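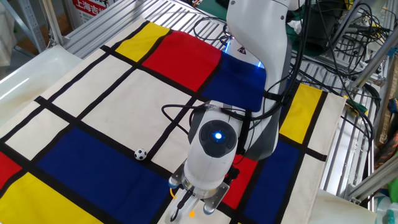 A green tick is cheap

Monday, June 25, 2018

Cultmont has published its account of the ring-and-ball fault, and I'd like to believe it. The arm was meant to put a small ring over a toy football. The Plarano software recorded 3024 attempts and marked 123 of them as failed. Then somebody at Indwood went back through the recordings and found runs marked as passed in which the ring had never got near the ball. The software had been checking whether the arm reached its final position. It never checked the ring.

Cultmont calls this "a labelling issue". I call it a machine that doesn't know it has dropped something, sold by people who hadn't looked. 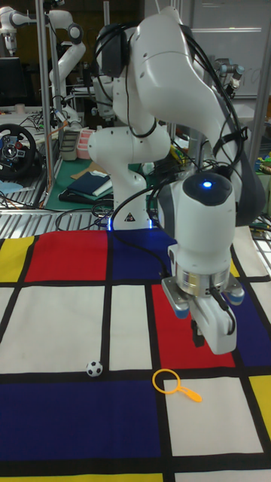
Raimo Savolainen wrote to me that I was being unfair. A toy ball is harmless, he said, and finding faults like this is what testing is for. He would worry only if the same check went out to customers. I would agree with him if Cultmont had said plainly that it won't. The account says the check is "under review" until July, and the Nyaga trial starts before then.
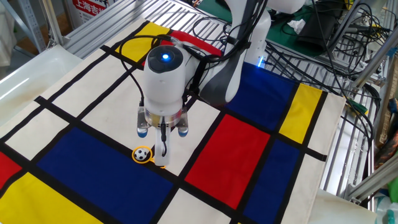

What bothers me most is how easy a proper check would have been. You could ask a child whether the job was done. With the ball sitting inside the orange ring, the answer is yes, and it takes one look at the cloth. Two extra lines in the report, ring position and ball position, would have caught most of it.
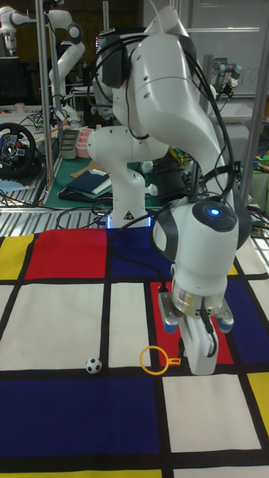
Status lights deserve some of the blame too. People stand beside these arms and take comfort from whatever is glowing. The light on the wrist shines just as blue with the ring lying well away from the ball as it does with the ball inside it. I don't know what Cultmont means that light to tell us, and the account doesn't mention it. There's a warning triangle near the foot of the arm, fair enough, but a sticker can't tell you that the log is wrong.

Nyaga should ask for the recordings before it signs anything, and have its own staff watch them.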